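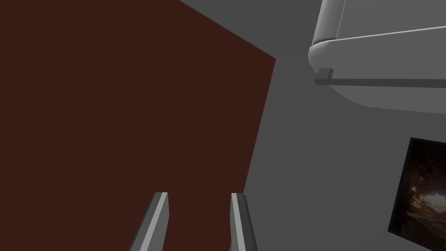 From: Flora Moncrieff
To: Adesgate allotments list
Subject: Re: Water rates and the second standpipe

Thanks for this, Auður. Replies under your points.

Auður Mikkelsen wrote:
> The bill for the winter half has come in at £460. Last
> year's was lower, and as far as I know none of us were
> watering in January. Could there be a leak between the
> meter and the bottom gate?

I read the meter at 7 in the evening and again at 7 the next morning, with both standpipes shut off. It had moved on by 900 litres. So yes, there is a leak, and it is on our side of the meter, which means we pay for it until it is mended.

My guess is the old joint near the Cledach end, where the pipe was moved when the path was widened. The ground there has been soft since February and the nettles are doing very well. Halfdan has offered to dig down and look. Please don't park barrows on that stretch until he has filled it in again.

> If it is the old pipe, is it worth mending, or should we
> put in the second standpipe now and do the lot at once?

I would mend it first. The second standpipe needs a trench along the back of 3 plots, and Gunhild has her asparagus in one of them. It would be kinder to wait for autumn. I also want another quote, as the only one we have is from before the price of pipe went up.

> Some people on the top side say they hardly use the tap
> and shouldn't pay the same share.

This comes up every spring. The rent has always covered water at a flat rate, and sharing it out by use would mean a meter on each tap and somebody to read them. If anyone wants to change it, send me a proposal in writing before the April meeting and I'll put it on the agenda.

Two other things. The stopcock key is back on its hook inside the shed door, so please return it there after use. And Guðlaug has spare seed potatoes, second earlies, free to anyone who brings a bag.

I'll write again once Halfdan has had a look at the joint.

Flora
Plot 14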